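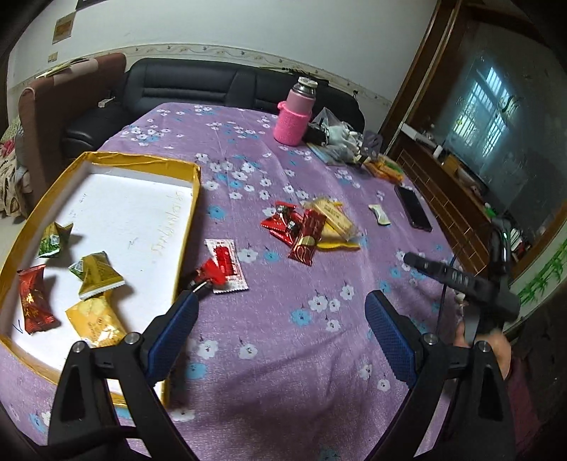 Arbeit und Automatisierung – Handout zur vierten Sitzung
Thema: Sortieren und Abpacken von Süßwaren – was sich für die Beschäftigten ändert

Leitung: Graziella Parisi
Vorbereitet mit Yabsira Admasu

1. Ausgangslage

Der Fall, mit dem wir arbeiten, ist die Konfektionierung bei Prulteson. Der Betrieb stellt selbst keine Süßwaren her. Er kauft einzeln gewickelte Bonbons, Riegel und kleine Beutel zu und packt daraus gemischte Geschenkdosen. In einer Schicht werden 480 Dosen gepackt. Pro Linie arbeiteten bisher sechs Personen, die Stücke von Hand aus den Vorratskisten nahmen und in die Dosen legten.

Im Mai wurde an Linie 2 eine Packzelle der Firma Bomeck in Betrieb genommen, zunächst nur in der Frühschicht. Die Spätschicht packt weiter von Hand. Das macht den Fall für uns brauchbar, weil wir beide Arbeitsweisen im selben Haus vergleichen können.

2. Warum gemischte Ware schwierig ist

Gleichförmige Teile zu greifen ist seit Jahrzehnten Stand der Technik. Bei gewickelten Süßwaren liegt die Sache anders:

- Die Folie gibt nach und verrutscht, während der Kern fest bleibt.
- Verdrehte Enden und gezackte Ränder stehen ab. Greift man nur dort, reißt die Verpackung.
- Glänzende Folie spiegelt und erschwert die Erkennung durch Kameras.
- Dreieckige Stücke, Riegel und flache Beutel brauchen jeweils einen anderen Griff.
- Die Ware liegt im Haufen, ein Stück verdeckt das nächste.

Ein Mensch löst das ohne Nachdenken. Die Griffe werden deshalb heute häufig vorgemacht: Eine Person führt einen Greifer mit der Hand, nimmt damit Stück für Stück auf und legt es ab. Aus diesen Aufzeichnungen wird die Steuerung trainiert. Für den Roboter zählt dabei die Vielfalt der Umgebungen. Geübt wird darum auch außerhalb der Halle, auf gewöhnlichen Tischen und in Wohnräumen, mit wechselnden Unterlagen und anderen Gegenständen in der Nähe.

3. Veränderte Tätigkeiten

Bei Prulteson arbeiten in der Frühschicht an Linie 2 jetzt drei Personen. Die anderen drei wurden in den Wareneingang und an Linie 1 versetzt. Entlassungen gab es nicht, zwei befristete Verträge wurden allerdings nicht verlängert.

Vorher: greifen, einlegen, Deckel aufsetzen, Dose weiterschieben.
Nachher: Kisten nachfüllen, Fehlgriffe beheben, Stichproben prüfen, neue Sorten vormachen.

Settimio Negri, Schichtführer, nennt als größte Umstellung das Warten. Früher habe man das Tempo selbst gehalten, heute stehe man daneben und müsse trotzdem in dem Moment da sein, in dem die Zelle stoppt. In der Arbeitswissenschaft wird das unter dem Stichwort Überwachungstätigkeit behandelt (vgl. Sitzung 2).

Sveva Dal Bello packt seit elf Jahren und macht inzwischen die Griffe für neue Sorten vor. Sie berichtet von weniger Schmerzen im Handgelenk. Die geführten Greifer seien auf Dauer aber schwer, und nach 20 Minuten lasse die Genauigkeit nach. Der Wechsel nach 20 Minuten steht seitdem im Schichtplan.

4. Offene Fragen im Betrieb

Eingruppierung. Das Vormachen ist bisher keiner Lohngruppe zugeordnet. Es wird als Packarbeit bezahlt, obwohl das Ergebnis dauerhaft in der Steuerung genutzt wird.

Aufzeichnungen. Wenn Kameras am Greifer mitlaufen, sind Hände und manchmal auch der Raum zu sehen. Zu regeln ist, wer die Daten bekommt, wie lange sie liegen und ob sie zur Leistungskontrolle verwendet werden dürfen. Der Entwurf der Betriebsvereinbarung schließt Letzteres aus – eine Löschfrist fehlt noch.

Qualifizierung. Der Hersteller schult zwei Personen pro Schicht. Der Rest lernt nebenbei. Dario Morelli vom Betriebsrat verlangt, dass alle an der Linie dieselbe Einweisung erhalten.

Leistung. Die Zelle schaffte in der Einführungsphase 392 Dosen pro Schicht und lag damit unter der Handlinie. Der Vergleich ist nur begrenzt aussagekräftig, denn sie läuft mit der halben Besetzung. Bitte beim Rechnen beide Werte auf die Zahl der Personen beziehen.

5. Aufgaben bis Donnerstag

a) Zerlegen Sie das Packen einer Dose in Teilschritte und markieren Sie, welche davon Sie einer Maschine übertragen würden.
b) Formulieren Sie einen Absatz für die Betriebsvereinbarung zum Umgang mit den Aufzeichnungen.
c) Lesen Sie im Reader das Kapitel über Restarbeit. Notieren Sie eine Stelle, die auf Linie 2 nicht zutrifft.

Abgabe in Papierform oder per Mail an Yabsira Admasu, höchstens zwei Seiten.

Kategorie: Lehrmaterial / Arbeit und Technik
Zuletzt aktualisiert: Mai
Kontakt | © Lehrbereich Arbeit und Technik | Nach oben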